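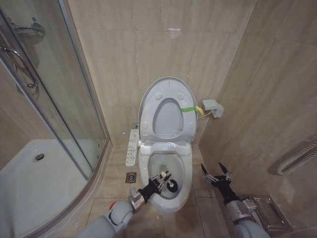 How often should the bowl be scrubbed in a house where several people share one bathroom?

Every 4 days has worked for us, with a quick wipe of the seat in between whenever somebody has a spare minute and a clean cloth.

Docs > Household notes > Bathroom > README

# Rakavus bathroom notes

Welcome, and thank you for reading the README first (so few people do!). This folder holds our notes on keeping one small tiled bathroom in good order. Valentyna Polishchuk started them in February on a single sheet of paper, and Blandine Pruvost and I have been adding to them ever since, mostly after supper with the kettle on. They cover the toilet, the bidet seat, the floor and its drain, and a little on the shower glass, and you are very welcome to borrow any of it for your own place.

## What is in the folder

- `bowl.md` – scrubbing the bowl, from the waterline up to the rim
- `seat.md` – the lid, the seat ring, the hinge and the side panel with the buttons
- `floor.md` – tiles, grout and the square steel drain
- `glass.md` – the curved shower panels, still rather short
- `log.csv` – 36 rows, one for each cleaning, with initials and a remark

## The order we clean in

Start with the bowl. Lift the lid and the seat ring all the way, put the cleaner in under the rim and let it sit for 14 minutes while you do the mirror or go and find the good cloths. Then scrub in circles, down as far as you can reach, and flush with the brush still in the bowl so that it gets a rinse too. 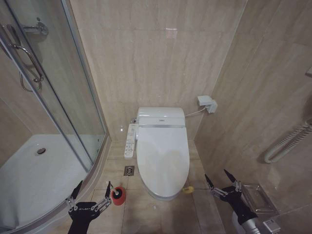 Next comes the seat, and please go gently. The bidet seat should be switched off and unplugged before anybody goes near it with a wet cloth. A soft cloth wrung out nearly dry is plenty for the side panel – press lightly, and go along the rows of buttons, or you'll have the settings changed by the time you finish. Edem Aidoo likes a cotton swab for the gap by the hinge, and I have to say he has converted me.

The floor is last. Sweep first, pick up anything lying by the base of the toilet, then mop toward the drain. Lift the drain cover when you get there and clear the hair out by hand (gloves on!). The back corners want a second pass.
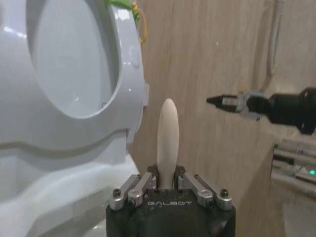 *Right side of the bowl, next to the wall panel.*

## Columns in the log

`who` is initials only. `minutes` is the whole job, and 30 is a perfectly respectable number to put there. `remark` is free text, so write as much as you like; Manee's are a pleasure to read.

## Still to do

The glass notes need somebody patient. We'd also love a page on grout, and Zsófia Pintér has promised one once she has tried her paste on the darker lines by the shower. Changes go to her, please, with your initials at the bottom of the page.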